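Sovero Reading Room Digitization: Progress Report, Second Period
Prepared for the Hirora Fund

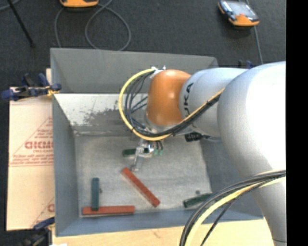

Work in this period covered the parish ledgers and the first part of the Saarela map series. Scanning of the ledgers closed in October with 3340 pages captured and checked against the shelf list. Twenty pages were rescanned after the check, mostly for skew and for gutter shadow on tightly bound volumes.

The map series is behind plan. Several sheets were found to be backed with an acidic board that has to be lifted before the sheet will lie flat. The conservation studio has agreed to take these in two batches. Sheets without backing are proceeding in the normal order.

Catalog records. Records for all ledger volumes have been exported to the Dakano catalog and are open to readers. Place names follow the spelling used in the source, with the modern form in a separate field. Two fields in the old card index, "donor" and "former owner," had been used interchangeably. They have been merged into a single provenance field and the original wording kept as a note.

Storage. Master files are held in two locations. A test restore of 1000 files completed with no checksum errors. The next test will use the map files, whose size places a heavier load on the transfer link.

Reader access. The reading room now opens on Wednesday evenings until 7:30 p.m. Requests for the original ledgers have dropped since the records went online, and originals are issued only where the scan does not answer the query.

Budget. Spending is within the approved total. An underspend on shipping will be moved to conservation, subject to the Fund's approval. A revised budget table is attached as Annex B.

Next period
Complete the unbacked map sheets
Receive first batch from conservation
Draft rights statement for the Saarela series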